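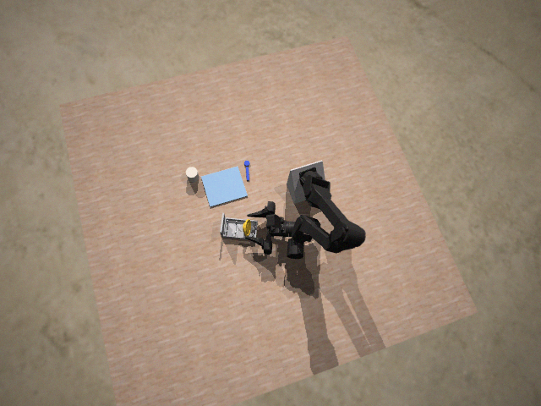
Drallau library to close for floor repairs until March

23 November 2022

Drallau's public library will shut at the end of next week so that the ground floor can be taken up and relaid. The town council expects the building to reopen in March, although the children's room may follow a little later.

The decision was taken at a council meeting on Monday's agenda that had been held over from the previous month. Members voted by a clear majority to accept a bid from Tarden, a building firm based in Illedum, which has previously worked on the primary school roof and the changing rooms at the sports ground.

Problems with the floor were first reported two winters ago, when readers complained that the boards near the newspaper tables had begun to dip. A joiner was called in and replaced a short section, but the dip came back the following autumn and had spread as far as the issue desk. A survey carried out this summer found damp in the joists along the north wall, where a drainpipe had been leaking behind the plaster.

The pipe has since been mended. The survey advised that the joists should be left to dry and that the worst of them should be cut out and replaced before any new boards went down.

"We could have patched it again and we would have been back in the same place next year," said Dzintra Paulauskas, the head librarian. "I would rather close once and have it done properly. I know that is hard on the people who come in every day, and I have told the council so."

The library has 192 regular borrowers aged over seventy, many of whom live in the streets behind the market and come on foot. A home delivery round will be set up for those who ask for it. Forms can be picked up at the issue desk until closing day and afterwards from the town hall reception.

A smaller lending service will run from the old ticket office at the bus station. It will have some 2,000 books, mostly novels, large print and picture books, along with the daily papers. The ticket office has room for one computer only, and sessions on it will have to be booked in advance. Printing will not be available there. Readers who need to print or copy documents are asked to use the machine in the town hall, where the charge will be the same as at the library.

Loans taken out between now and closing day will not fall due until the library reopens, and no fines will be charged over that period. Borrowers may take out twice the usual number of items. Ms Paulauskas said she hoped people would make full use of this, as every book on loan was one that did not have to be packed into a crate.

The remaining stock will go into storage at the former Tazi shoe warehouse on the Illedum road. The local history collection will be moved separately to the town hall, where it can be seen by appointment. It includes the parish maps and the bound copies of the old weekly newspaper, which the surveyor said should not be kept anywhere unheated.

Not everyone on the council was in favour. Severino Marín, who voted against, said the work should have waited until summer, when the evenings are light and fewer people depend on the reading room for somewhere warm to sit.

"We are shutting the one heated public room in the middle of town just as the cold weather starts," he said. "I have no quarrel with the builders or the price. The timing is wrong."

Ignacio Iglesias, who chairs the council's buildings group, replied that Tarden had offered its price on the understanding that work would begin before the end of the year. Waiting until summer would have meant asking for bids again. He added that the town hall foyer would be kept open until early evening on weekdays, with tables and chairs put out for anyone who wanted to read or work there.

The existing boards are pine and date from the last time the building was altered, when it stopped being a grain store. Those in good condition will be cleaned and used again in the upstairs meeting room. New boards for the ground floor will be oak. The heating pipes that run beneath the floor will be replaced at the same time - they are older than the boards and have been repaired 5 times.

Emiliano Montoya, the site manager for Tarden, said the north wall would decide how long the job took. If the joists there were drier than expected, the ground floor could be finished ahead of time. If more of them had to come out, the children's room would be left until last so that the main room could open on schedule.

Deliveries of timber will come in by Mill Lane, and parking on the library side of the lane will be suspended while the work goes on. The cycle racks will be moved to the square. The footpath beside the building is to stay open, apart from 3 days when a skip is brought in and taken away. Notices will be put up beforehand.

The homework club, run by Iñaki Collado, will meet at the primary school at its usual time. The chess group and the Thursday-style drop-in for new parents are still looking for a room - anyone who can offer one should contact the library. The book return box by the front door will be sealed on closing day, and returns should then be taken to the bus station.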